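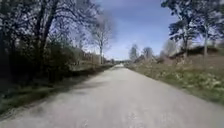 Holtemus Bread List, message 1826
Subject: Re: [bread] Roux loaf, slack dough after doubling

Replying to the list instead of off-list, as two other people have asked about the same formula. The quoted message is at the bottom, trimmed.

Short answer: the doubled dough is wetter than the single one even though every line in the recipe was multiplied by two. The extra water comes from the cooked roux and, to a lesser degree, from how the egg was entered.

1. The roux does not scale by ingredient weight

The formula in the archive (the one labeled Tsuji, second revision) gives the roux as one part flour to five parts water, cooked until a spoon leaves a track. It gives no finished weight. Water is driven off during cooking, and the amount depends on the surface of the pan, the heat and the time. A single batch in a wide saucepan loses a large share of its water. A double batch in the same saucepan has the same open surface and twice the mass, so the share lost is smaller. Both pans will show the spoon track, since the starch gels at a given temperature whether or not the water has left.

The fix is to weigh the roux after cooking. Put the empty saucepan on the scale, write the figure down, cook the roux, put the pan back on the scale and subtract. Make up the difference with cold water, so that the finished roux weighs the same as the flour and water that went in. Then the dough water is a known quantity. If you liked the texture of the single batch as it was, do this once without adding water, note the loss, and take the same proportion off the milk in the doubled batch.

Cover the roux with film pressed onto the surface while it cools. A bowl left open for 30 minutes on the counter forms a skin, and the skin turns into lumps that the mixer will not break up.

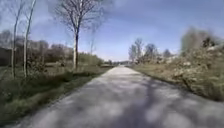

Tree shadows on the path.

2. The egg

Your sheet has the egg as 57 g. I would guess this is a weight taken in the shell. The shell is not going into the dough, so crack first and weigh the contents. Doubling the number on the sheet and pouring beaten egg to that number adds more liquid than two whole eggs would. In the single batch you used one egg and did not weigh it, if I read your message correctly, so the two batches are not the same formula.

Egg is mostly water, but not all water. For working out hydration I count three quarters of the egg contents as water. Others on the list use a slightly different fraction. It makes very little difference as long as you use the same one every time.

3. Flour basis

The 300 g in the recipe is total flour, including the flour in the roux. Several copies in circulation list 300 g as the main dough flour and put the roux flour on top. Check which copy you have. If the salt and yeast were computed on one basis and the water on the other, the loaf will still work but comparisons between batches are no use.
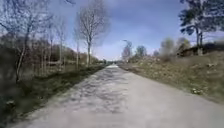 4. Mixing

The Novitz mixer with the short hook does not develop a doubled batch in the same time as a single one. The dough climbs the hook and the lower part of the bowl is left with little work. An underdeveloped dough at this hydration reads as slack when you handle it, and it is easy to blame the water. Order of work that has been reliable here:

Combine flour, milk, egg and cold roux. Mix on low until no dry flour is left.
Rest, covered, 30 minutes.
Add yeast, sugar and salt. Mix on low until even.
Add soft butter in four additions. Wait until each one has gone in before adding the next.
Scrape down the hook and the bowl after each addition.
Stop when a piece stretches to a thin sheet without tearing.

Go by the stretch test and ignore the clock. Take the temperature of the dough when you stop. A long mix with a full bowl warms it, and a warm dough is also softer.

5. Pan

I can't comment on the Pallberg pan with the lid, as I have only used the open one. Fill it with water to the brim on the scale to get the volume. Stated sizes are often taken at the rim and ignore the taper. If you divide the doubled dough between two pans, weigh the pieces. Dividing by eye gives one loaf that touches the lid and one that does not, and they will need different times in the oven.

6. What to change first

Change the roux first and leave everything else. If the dough is still slack, crack and weigh the eggs next. Leave the flour brand alone until both are done. I would not add flour at the bench, as it shifts the salt and yeast along with the water and you lose the record of what was in the batch.

If you post results, please include the finished roux weight, the egg weight without shell, and the dough temperature at the end of mixing. The formula page is due for revision in May and I would like to put a finished roux weight on it.
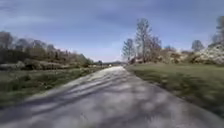 On 8 Apr 2021, Kazuhiro Higuchi wrote:
> I have made the roux loaf many times as a single batch and it
> comes out well. Yesterday I doubled it and the dough would not
> hold a shape. It spread on the board and stuck to the scraper.
> I doubled every ingredient by weight from my sheet, and cooked
> the roux in the usual saucepan until the spoon left a track.
> For a single batch I just use one egg. For the double I beat
> several and poured off what the sheet said.
> Same flour, same milk. Mixed for the same time as always.
> Is there a rule for reducing the milk when doubling? I would
> prefer not to add flour if it can be avoided.
> [rest trimmed]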